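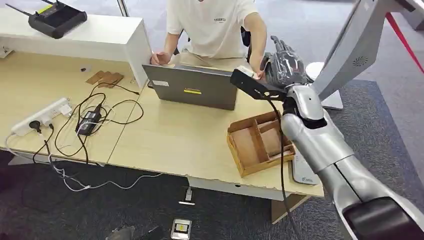
Desk cables, Wednesday, August

Second go at the double desk. Last entry said "cables sorted, see Stusmont plan." I don't see any sorting. The power strip is still lying diagonally near the front edge with two white plugs and a black one, the power adapter is right beside it, and the black and white cables are still one knot across the left top. Some run back toward the white shelf, the rest go over the front edge and down to the floor. A knee will find those sooner or later.

The plan wants everything in a Flurkance tray screwed under the left top. I have doubts. The tray is listed at 41 cm and the drawing doesn't say whether that is the inside or the outside length. It also doesn't say how close to the seam it sits. I don't want screws anywhere near where the two tops meet until somebody shows me what is holding them together underneath.

Nneka Ogundipe thinks we should skip the tray and push the strip back through the opening under the shelf. Cheaper, and it gets the plugs away from the front. My objection is heat - strip and adapter shut in under there with the router on top. She says the opening is plenty. Maybe. I would like a thermometer in there for an afternoon before I agree with her in writing.

Router stays up on the shelf for now. Request 521 says moving it up there "fixed the signal." Compared to what? No reading from before the move is attached, so I'm not counting it as fixed.

Cardboard: flat pieces by the shelf. If they are meant as shims for the seam, label them. If they are trash, they go out Friday with the rest. Cardboard makes a poor shim anyway, it crushes.

To do:
- Trace each cable end to end and tag it before unplugging anything. The Karaki labels peel, use tape.
- Adapter first. Find out what it feeds.
- Borrow 2 clamps from Stirkeck and try the tray clamped, no screws, for a week.
- Measure the opening under the shelf, height and depth.

Left 6 cable ties in the drawer. Please don't use them until the tagging is done, I will only have to cut them off again.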